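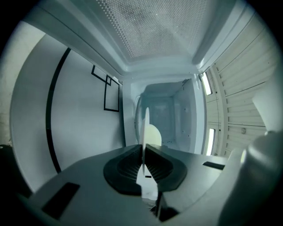
White disc, held on edge.

Apr 21, 2022

Plate 147 grew something. I had promised myself I would stop getting excited about plates after the business in March, when my miracle antibiotic was a smear of the bleach I'd used on the bench. So I went and had a coffee first, and got excited in the hallway.

The soil is from the Burkuna bog, the sour end, where I lost a boot. Forty bags of it came home in my trunk and the car still smells like a wet basement. Out of those I've picked 2,549 colonies, most of which turned out to be the same dull bacterium wearing different hats. This one is a sort of dirty mustard color and has cleared a nice wide ring in the test bug around it. Wide for us, anyway. The Cavalcanti lab gets rings like that before breakfast and puts them on mugs.

Streaked it out again on fresh plates, 10 of them, plus the blank I forgot last time. Wrote the labels in pen that doesn't come off with ethanol. I am capable of learning.

The Sikex incubator is beeping again. The manual says this means the door is open. The door is shut. I have opened it and shut it to show it the difference and it beeps either way, so it's now under a folded lab coat, where it sounds like a small bird with a grievance.

Brorkov want their progress report by Monday, two pages, "plain language." My plain language version is: mud, more mud, one yellow spot. I'll pad it out tomorrow once I've looked at the streaks.

Need to buy boots.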